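Slim fingers vs the wide pads for laundry?

nyitrai_a
Swapped the wide pads for the slim Zulance fingers on both arms. Red stuff in the basket, open jaws, head cam: 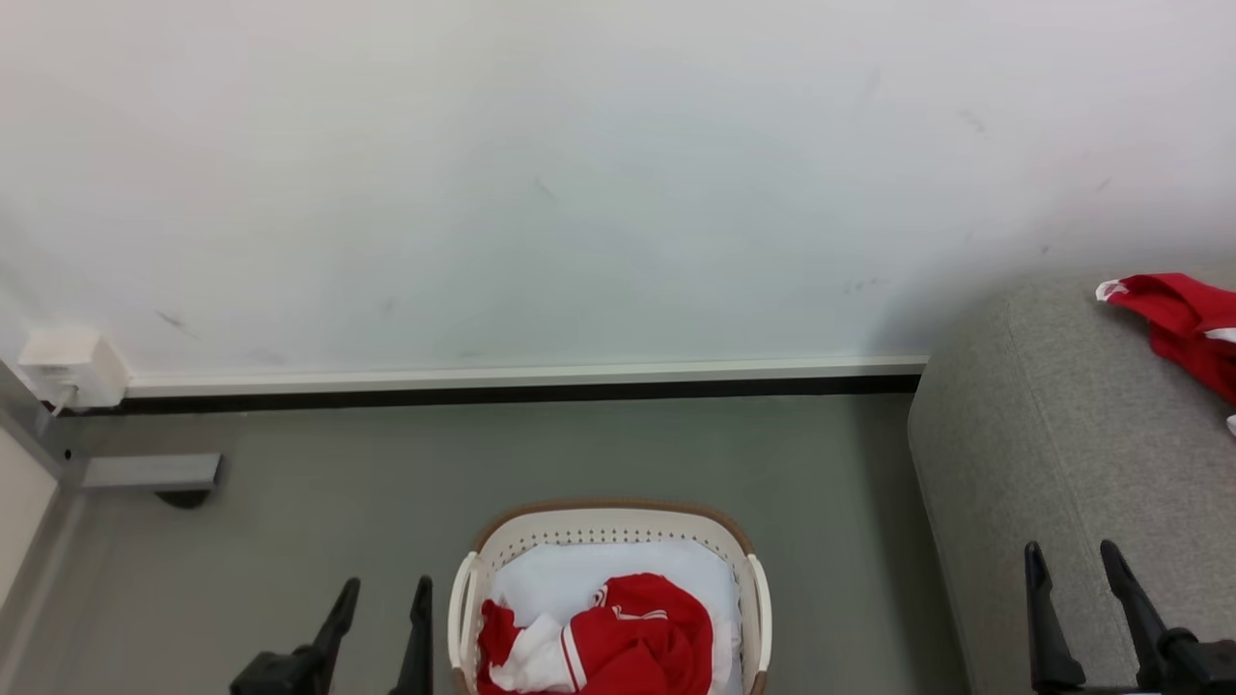

Head cam, slim fingers, basket with clothes

So far I love them!! They get into folds the pads just smooshed.

Drakos242
Hmm, not sold. My slim ones let go of jersey fabric all the time (12 drops in March, ugh). 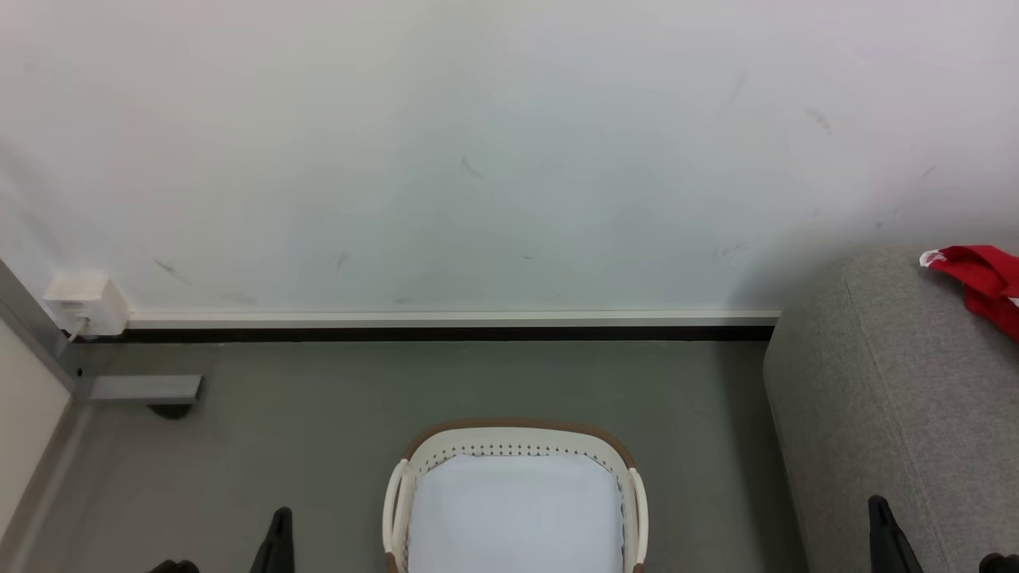
And on a flat sheet I'd want pads anyway, more surface.

nyitrai_a
Disagree, tips pinch a sheet edge fine. Wrist cam, jaws open here:

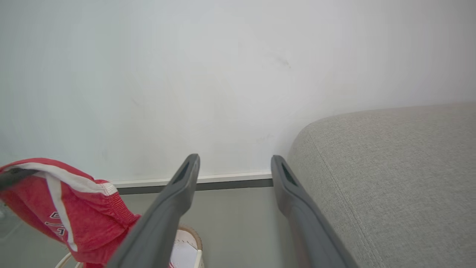 Wrist view, red garment at left

liltex_pan
Drakos, did you try 2 N more grip? Which wrist view do you like for the basket, btw? I'd pick this one:
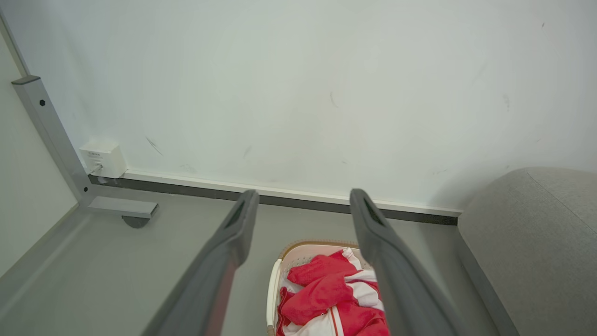 Drakos242
Re: grip force

Tried it. Still pads for me.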